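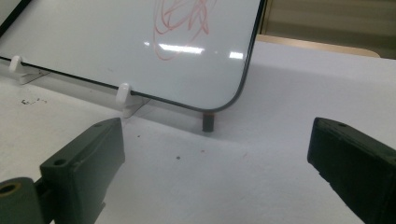
Figure 1. Whiteboard task seen from the hand-held gripper, with reddish-pink marker on the board.

Wiping task: progress for the period ending in April

Work in this period was on the wiping part of the Sturkis project, as set out in the plan agreed with Cunow. The question is whether a policy trained only on hand-held gripper demonstrations can clean a small tabletop whiteboard without any data from the robot arm itself.

Data collection. We now have 2,504 demonstrations across all tasks. Of these, 351 are whiteboard wiping, recorded at the Van Damme site and in our own lab. We dropped 122 further wiping recordings because camera tracking was lost for part of the motion. Most of the losses happened when the gripper was close to the board and the view held few features to track. Operators now begin each recording farther back and approach more slowly, and the loss rate has come down.

Board and lighting. The board is small and light, and it stands on two plastic feet that hook over the bottom edge. It shifts if pushed hard. Glare from the overhead lights was a concern, as it can hide marks or be taken for the edge of one. We decided to keep it in the training data and change the board angle between recordings.

Results. The policy trained on the full wiping set was run 20 times on the arm. It cleared the marks completely in 13 runs. In four runs it left part of a stroke near the top of the board, and in three it pushed the board out of place and the run was stopped. A policy trained on the same number of demonstrations with one fixed board angle cleared the marks in six of 20 runs.

Problems. The Tristetti force sensor arrived late and has not been fitted. Contact force is therefore not recorded in any of the data reported here, and we cannot yet say how hard the policy presses compared with the operators.

Next period. Fit and calibrate the sensor, record a smaller wiping set with force, and repeat the arm trials on the same board. Spending is within the approved budget and we are not asking for any change to the end date.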